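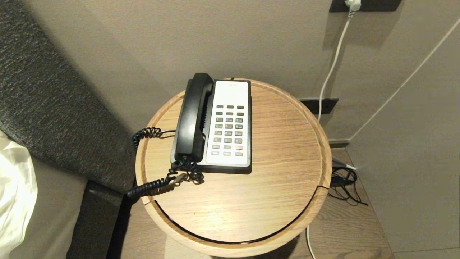
The January budget has room for two more grippers or one more arm, and I have to pick by Friday's call with Losten. Erzsébet wants the arm. I lean toward the grippers, mostly on account of cords. Bedside setups are the bulk of our task list now, and a coiled handset cord that bunches up under the phone and hangs over the rim of the table is a poor match for the wide fingers we own. A narrow fingertip set from Andreadis costs less and ships in three weeks. The arm is 19.

Other lines, so I stop losing them:

Spare wrist cables – one set per arm, no discussion.
Service contract – Plistum quoted per site, and I asked for per unit. Babita Chaturvedi is chasing it.
Mounting plates – reuse the old ones if the bolt pattern matches. I still need to measure.

If the per-unit quote comes in low enough, the arm goes back on the table for the second half of the year.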